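I came back from a week in Valadell with a suitcase full of washing and a fridge containing half a cabbage, one tired leek and a tub of cooked rice I'd frozen before I left. So, fritters! I make them whenever the vegetable drawer starts looking sorry for itself, and after years of making them badly I've picked up a few tricks.

Salt the veg first. I grate or shred 400 g of whatever needs eating, toss it with a good pinch of salt and go and put a wash on. Then I squeeze it in a clean tea towel over the sink, much harder than feels polite — you'll be amazed how much water comes out of a courgette.
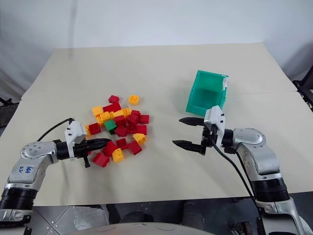 Go easy on the flour, too. I used to keep adding it until the mix behaved, and ended up with little cabbage scones. Now it's 4 tablespoons and one egg, and if it still looks sloppy I leave the bowl in the fridge for a bit (the cold rice helps as well, if you've got some).

Fry one tiny fritter and taste it before you do the rest. Mine nearly always wants more salt, or a spoonful of mustard.

Leave them alone in the pan until the edges go properly brown, then flip once. Cool any spares on a rack, and freeze them on a tray before bagging them up. They go straight into a hot oven from frozen, and I had two for breakfast on Sunday with chilli sauce.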